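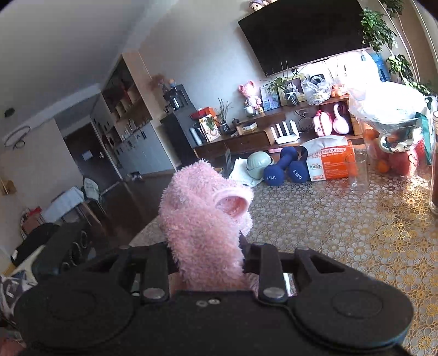
Elibariki Were
Setup guide writer, Mascombe

Search this guide Enter a word or part number Go

Section 4. Teaching the Omura to clear a table

Before you begin, a word about what to expect. People who unpack an Omura often ask us whether it can do the housework yet, and the fair answer is: a little of it, slowly, and with you nearby. It will pick up a soft toy or a capped container and put it where you have shown it. It won't wash a glass, fold a tablecloth or sort the fruit. In February we set it 211 single pick-ups on a family table and it finished 166 of them without help, which pleased us and also tells you why you should stay in the room.

You teach it by doing the chore yourself with the hand-held gripper, the way you might show a niece or nephew how you like things put away.

1. Leave the table the way your household leaves it. A patterned cloth, a bag of fruit and an empty drinking glass can all stay out. The Omura has to learn on the table it will be clearing, so please don't tidy up for its sake!

2. Begin with something soft. A plush toy is ideal, and a shaggy one is fine. Bring the fingers down on either side, close them gently until the toy stands by itself between them, and hold still while you count to three.

Note: Long fur can get caught at the finger joints. Open the fingers all the way before you pull back.

3. Carry the toy to its new spot, set it down and open the fingers. Go at an easy pace – hurried demonstrations make for hurried copies.

4. Move on to an upright container with its cap closed. Grip it by the straight part of the body, below the cap, and keep it level as you lift. Leave the toy on the table if you like, as the Omura needs practice with a second object nearby.

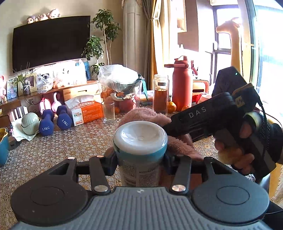
5. Repeat each pick-up 23 times, turning the object a little between tries. It's a dull half hour, I know, and Leopoldo Zavala on our support desk recommends the radio.

6. Press Save on the Zikis screen and wait for the tone before you put the gripper down.

CAUTION: Do not demonstrate with dumbbells, full glass bottles or large water jugs. The fingers may close on them perfectly well, but the arm is not rated for the weight.

CAUTION: Keep your free hand away from the linkage bars while the fingers are closing.

If the Omura keeps missing one object, erase that object only (see Section 6, Ondieki memory card) and show it again in the same daylight you normally have at chore time. Strong sun through a window can wash out a white bag or a pale cloth, and drawing the curtain partway often helps.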